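10/07/2023

Humidity log, continued. Basement at 61 percent when I came down, 58 after the dehumidifier had run through the morning.

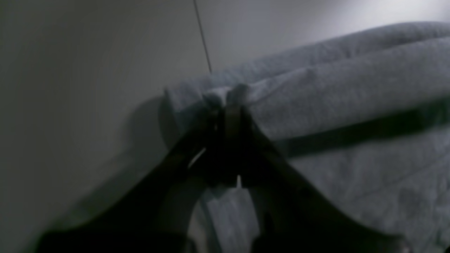
The towels are still the problem. A load of heavy cotton put on the rack before breakfast was damp at the hems by late afternoon, and the folded ones on the shelf have picked up the sour smell again. I had blamed the detergent. I now think it is the spin cycle.

Weighed one bath towel on the kitchen scale. Dry, 390 grams. Straight out of the washer, 625. So it holds 235 grams of water after a full spin, and there were eight of them on the rack. That is close to two liters going into the basement air from one load, before counting the sheets. The Bedska unit pulls less than that in a day at this temperature, going by what I empty from the bucket.

Checked the washer settings. The default on the cotton program is 800 rpm. It has been on the default since we moved in. Set it to the maximum and ran one towel alone, which was a mistake, as it went out of balance and the machine cut the spin short. Will repeat with a full load tomorrow and weigh the same towel. It has a blue thread at one corner so I can find it.

Phoned Colm Mulligan about the vent. He thinks the duct run to the north wall is too long, with two elbows where there should be one, and that the fan is undersized for it. He quoted 3,000 for moving the outlet, drywall not included. I said I would wait until I had a month of readings. He did not argue. The Uten fan is cheaper but I could not find a pressure curve for it anywhere, and the product page gives a 404.

Moved the second hygrometer from the stairs to the shelf behind the rack. It reads four points higher than the first. Put them side by side for an hour and the difference dropped to one, so most of it is real. Air behind the rack is not moving.

Esperanza Boateng returned the Jandis clamp meter. Battery flat. Replaced it and measured the dehumidifier at 2.1 amps with the compressor on.

To do: clean the lint screen, salt test on both hygrometers, shift the rack a foot off the wall. Bucket emptied at nine, a little over half full.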